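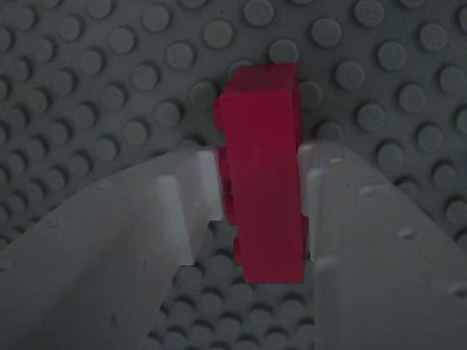 Open mic & spoken word FAQ
Filed under: Live Nights, Poetry
2 min read | 14 shares | 3 comments

When do you start?
Doors 7pm, first poet on at half past. Please don't turn up at 8 and expect a slot.

How do I get a slot?
Email Khairul Majimbun with your name and whether you've read with us before. Slots open on the first of the month and go fast. No reply after a few days, try again, the inbox is a mess.

How long do I get?
Two poems or five minutes, whichever's shorter. Intros count. Darmawan Harahap runs the clock and he will cut you off.

Can I read prose?
Yes. 1000 words is too long though. 474 is the longest anyone's got through in five minutes without gabbling.

Do I have to know it by heart?
No. Paper, phone, notebook, all fine. Phone on silent pls.

Music?
One song, unplugged, if there's a gap. Plirska on the seafront do a proper music night, go there if you want amps.

Who's headlining?
Alarcón in May, new set, mostly the sea poems. Jestov after that, dates still being sorted. The Flustska collective were meant to be April but have moved to autumn, tickets already bought are still valid.

How much is it?
Free if you're reading. Everyone else pays on the door, cash or card. No advance booking exept headliner nights.

Is there step-free access?
Yes, side entrance, ring the bell. Loo is on the same level. Tell us beforehand if you need a seat kept near the front.

Can I sell my pamphlet?
Yes, table by the bar. Bring your own change. We don't take a cut.

Are you filming?
Audio only. Say so when you sign up if you dont want to be recorded.

Under 18s?
Welcome with an adult until 9.30. Some of it will be sweary.

Can I be a headliner?
Come and do the open mic first. Then ask.

Tags: open mic, spoken word, performance poetry, FAQs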